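Laundry, November

I have moved the folding out of the bedroom and onto the white table. Trousers were always the problem — they slide off a bed. Now I fold each pair lengthways, tuck the waistband in and stack them five high. A full load takes me 28 minutes on a Monday evening, ironing not included.

The blue basket with the holes stays up there with me while I work through the pile.
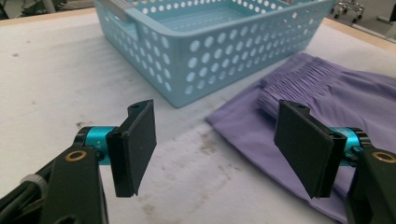
A reader in Skukomthorpe wrote that elasticated waists should be rolled, never folded, and that hers go in the drawer like that. I tried it with two pairs and may carry on.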